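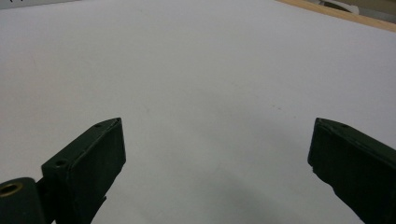 An appeal court in Zodau has upheld the prison sentences of three people convicted of "spreading alarm by printed matter", ending a hearing that lasted less time than the queue to get into it. Ayana Negash, Abenezer Asfaw and Hamdia Ayele were each given seven years in January over a leaflet about the price of bread. Defence lawyers had asked to see the evidence annex, which the prosecution called extensive. What they were handed was as blank as the white surface in the photo, without so much as the soft grey shadow. The judge said the contents had been withheld for reasons of public safety, and that the defence was free to respond to them.

The leaflet itself was not shown in court either. A police witness said he had read it and had been alarmed, but declined to repeat any of it in case he alarmed the judge. Asked how many copies had been given out, he said two. One of these had gone to him.

Selamawit Nigatu, who represents all three, said she would apply for a pardon, the only route left. "My clients are accused of saying bread is expensive," she said outside the building. "The canteen in there has put its rolls up twice since the trial began. I await the arrests."

The information ministry said in a statement on 25 May 2020 that the courts were fully independent and had reached the correct verdict. It thanked them for their promptness — the statement reached reporters while the judge was still speaking.

Relatives say they have been allowed one visit. Selamawit Negash, Ayana's sister, said she took a loaf, which was taken off her at the gate and held as possible evidence. She has been given a receipt and told it may be collected in seven years.

Six people who had gathered outside with candles were moved on by police, who said the candles were a fire risk. It was raining at the time.

Contact the newsdesk | © Fombridge News | Back to top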